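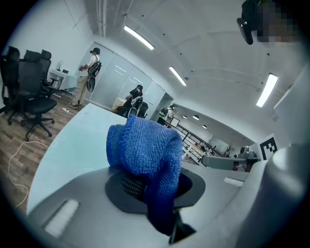 Should I keep a bit of money my partner doesn't know about?

If he or she checks every receipt, a small sum in your own name is sensible. Ignore the articles that call it dishonest.

Most tips on household money assume two people sitting down over a spreadsheet. I have my doubts. A shared budget is only shared if both of you can look at it without asking, and plenty of "joint" accounts have one person holding the card. Hauwa Bashir had £2385 in hers on paper and had to ask for bus fare. 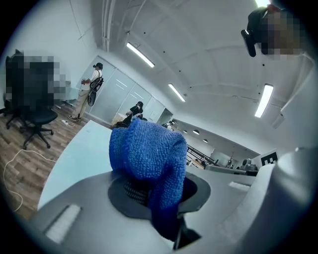
Where is the best place for birth certificates and passports?

Keep the originals with someone you trust outside the house if you are worried at home, and copies somewhere dull.

I don't think much of fake tins and hollow books. Anyone who searches a kitchen has seen them too. Budgeting apps are no better if the phone bill is in his name, and Jetari sends a monthly summary by post, so check that before you sign up.
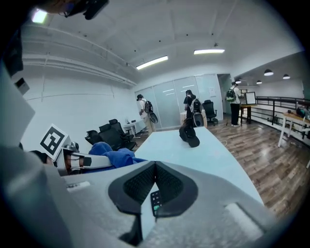

Iyamu Family Support, Home and Money Team

Go through the post when it's safe to do so. Note any loan or catalogue account you didn't open. Efe Osagie found £227 of arrears that way. Don't confront anyone over it alone, whatever the magazines say about clearing the air. Ring us first, from a phone that isn't checked.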